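Progress report, second half
Clostolari Patient Help Desk
To: Gidell Fund, grants office
From: Maj-Britt Dalen, project lead

Sorry this is short, wanted it with you before the Wednesday call. Numbers first, then the rest.

98 people helped since the last report. Target was 100, so two under. Most came in by phone, a fair few through the hospital social workers, and a handful walked in after seeing the flyer at the Kalarus clinic. Helped means at least one full sit-down with a case worker and a written note of what we told them. Quick calls where we just gave out a number are not in the count.

What people come with - much the same as before. Surgery that went wrong or that they think went wrong. A missed diagnosis. Bedsores and falls in nursing homes, more of those than I expected. Wrong dose from the pharmacy. Three families where the patient died. Those take a lot longer and I would like to talk about that on the call, the hours per case in the grant don't fit them at all.

Getting records is still the slow part. We ask in writing, the hospital asks for a different form, we send the different form, then it goes to an outside records company and we start over. One client waited so long that the lawyer she was meant to see could not look at the case before her filing date got close. She did get in to see him. We now send the request the same day the client signs the release, even if the intake isn't finished. Should have done that from the start.
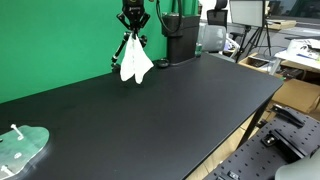
Black gripper holding up a white cloth, green backdrop behind.

Deadlines. The one-page sheet on time limits is done and in use. Had it checked by two lawyers at Hellström, who do med mal for patients and gave us the time free. They made us take out a paragraph on minors that was too simple, and they were right. New wording says to call us or a lawyer and not wait. 3,000 copies printed, went to clinics, the library branches, two churches and the bus station. Spanish version is translated but not printed yet, waiting on a second read.

Referrals. We don't take cases, we don't give an opinion on whether a case is good, and we say so at the top of every meeting. People still ask. Of course they do. When it looks like something a lawyer should see we hand over a list of at least three firms and the client picks. No fees either way, nothing comes back to us. I know your board asked about this last time so the written policy is attached again, page 2 is the part they want.

A good many people turn out to want something other than a lawsuit. They want the bill fixed, or a copy of the chart, or somebody at the hospital to sit down with them and say what happened. We went along to several of those meetings. Some went ok, one was awful. The case workers would like some training on how to be in the room for that kind of talk and I have asked Kalarus if we can join theirs in December. No answer yet.

Staff. Down one part-time case worker since late summer, post filled now, she is still learning the intake system. The evening phone line was closed for 3 weeks because of that. Back open now, 5 to 8 pm.

Money. On track overall. Printing came in over, travel under, and the two more or less cancel out. Would like your ok to move what is left in travel to translation. Spreadsheet attached, please use the second tab, the first one is old and I coudn't get it to delete.

Not done yet:
Follow-up calls to closed clients. Started, nowhere near finished.
Nursing home talks. One held, small turnout, two more being set up.
Spanish sheet, see above.
Web page update. Text is written, needs somone to put it up.

For the call - hours on the death cases, the travel money, and whether the next report can move back a couple of weeks so it doesn't land on top of the audit.

Maj-Britt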